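Jemal cell: frequently asked questions

Jemal is the PC assembly cell in the main workshop at Rarkport. It fits a processor, memory, a hard drive and an expansion card into a desktop tower. These are the questions we get most often from people booked to run it or look after it.

What has to be in place before a run?

The tower lies on its side on the slatted bench with the side panel off. The grey printed tray goes to its left, with each part in its own pocket: the drive upright in its slot, the processor in the square recess, the memory flat in the long channel. Check the CPU bracket is raised before you start if the run includes the processor.
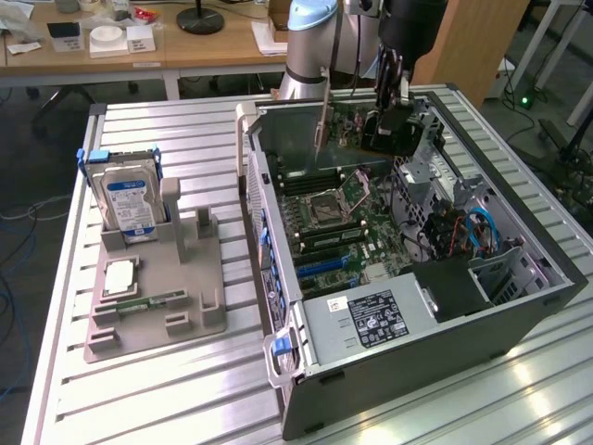 Mutano Assembly Team, Rarkport

Can I move the tray?

No. Its position is taught to the arm. If it has been knocked, run the Fuvarier tray check and wait for the pass message. The check takes 30 seconds.

How often are the gripper fingers looked after?

Wipe them at the start of each shift. Every 200 cycles, check the finger screws with the small torque driver and write the count in the log. We change the finger pads at 3,482 cycles, a figure that came out of our own wear records — please don't stretch it.

The card stops short of the slot. What now?

Press hold, not emergency stop, so the arm keeps its position. Look at the blue latches along the back of the case first. The one for the slot in use must be flipped up and its neighbours left flat.
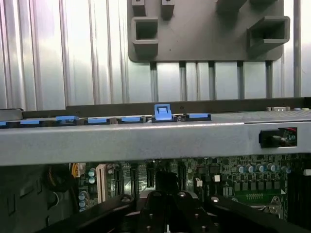

If the latch is right, jog the arm up slowly and look at the edge of the card for marks. Restart from the approach point at low speed. Two failed tries in a row means the slot position needs teaching again — fault 316 in the log covers the steps.

Do loose cables matter?

Yes. Keep the drive and power leads inside the case tucked away from the board. A lead lying over a slot will stop the card going in.

Who do I ask about teaching positions?

Kalkidan Lencho keeps the position files and signs off any change. The next training session is in October, and the sign-up sheet is on the workshop door.

Last updated September 20, 2025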